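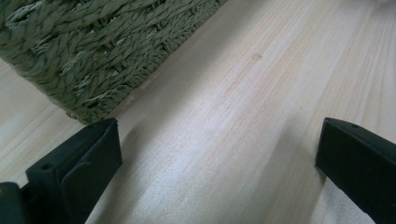 How do I stop a woven cord basket from rocking on a wooden tabletop?
Dampen the bottom, press it flat under something heavy, and leave it alone until it has dried all the way through. If it still rocks after that, a felt pad under the high side usually takes care of it.

Home Shop Care Guides Help Desk My Tickets Sign In
Search tickets and guides Go

Ticket: Sesura basket wobbles and may be marking my table
Opened by: Shireen Khumalo
Opened: 8/2/18
Product: Sesura cord basket, sage
Status: Closed by customer

Original message

Hi there! I have the Sesura basket in the sage color and I love it, let me say that first, because the rest of this is going to sound like a complaint. It's the thick twisted cord one with the tight over-and-under weave. It lives on my pale wood table and holds mail, keys, dog leash, whatever gets dropped in it.

Two problems. First, it wobbles. Every time I toss my keys in, it tips toward the window and then tips back, and it makes a little knock when it does (this is a much bigger deal at 6 in the morning than you'd think). The bottom edge is kind of lumpy where the cords bunch up and I think it's sitting on one of the lumps.

Second, there's a small brown spot on the wood right next to where the basket sits. I can't swear it wasn't there before. It might be a knot. But now I'm looking at it every day and wondering if the dye is coming off. Does the sage color bleed?

I've already tried turning the basket around, and it wobbles in the other direction. I also tried folded cardboard under one side and it looked terrible.

Thanks, Shireen

Reply from Help Desk

Hi Shireen, thanks for writing in. A couple of questions. Did the basket come to you folded or stacked, and does it rock when there's nothing in it? For the spot, please wipe it with a damp white cloth and tell us if any color comes up, and whether the color is green or brown. Then rub the bottom of the basket with another damp white cloth and check that one too.

Update from Shireen

OK, did my homework! It came from the Devstead store, and it was squashed sideways under a pile of other baskets when I bought it, so that could be the whole story right there. It does rock when it's empty, a little less.

Cloth test: nothing off the table. Not green, not brown, the cloth stayed white. I did it twice. The bottom of the basket left some dust and a dog hair and that was it. I ran my fingernail over the spot and it's perfectly smooth, no edge to it at all. My husband says it's a knot and that he could have told me that for free.

So I guess I owe the basket an apology on that one. Still wobbling though.

Reply from Help Desk

Good news on the cloths. If the spot is smooth and nothing lifts, we'd go with the knot too. For the rocking:

1. Empty the basket and turn it upside down on a towel.
2. Mist the bottom with plain water until the cords feel damp. Please don't soak it.
3. Work the high cords down with your thumbs, starting in the middle and going out to the rim.
4. Turn it right side up on a dry towel and put something flat and heavy inside.
5. Leave it overnight, then take the weight out and let it air until it's dry to the touch.

Keep it off the table while it's damp, please. Wet cord sitting on light wood can leave a ring no matter what color the cord is.

Update from Shireen

Did all of it last night. I used a small cutting board with the Hollero slow cooker insert on top, which fit like it was made for it. The thumbs part took longer than I expected, those cords are stiff! I got two of the big lumps down pretty well and one that would not budge.

This morning it's maybe 90 percent better. Empty, it sits flat. With keys thrown in from across the room (I know, I know) there's still a tiny rock toward the stubborn lump.

I had a pack of Bellis felt pads in the drawer from when we did the chair legs, so I stuck one on the side across from the lump. First try was too thick and it leaned. I cut one down to half the size and that did it. No knock. I've been dropping keys in it all day to check and the dog has gone to lie down in the other room.

Two questions before you close this. Will the felt stay stuck to cord? It's a bumpy thing to stick to. And do I need to do the water business again at some point?

Reply from Help Desk

Glad it's quieter! The sticky backing doesn't hold very well on cord over time. When it starts to peel, take it off and put two or three stitches through the pad and the outer strand with heavy thread. You shouldn't need to dampen it again unless it gets squashed.

Update from Shireen

It peeled on day 9. Stitched it with green button thread and you can't see it unless you pick the basket up. You can close this one. I'm leaving the spot alone.

Related tickets
Handle pulled loose on large Sesura basket
Loose strands poking out between rows
Basket smells musty after storage
Removing felt pad glue from a table
Can I put a liner in a round cord basket?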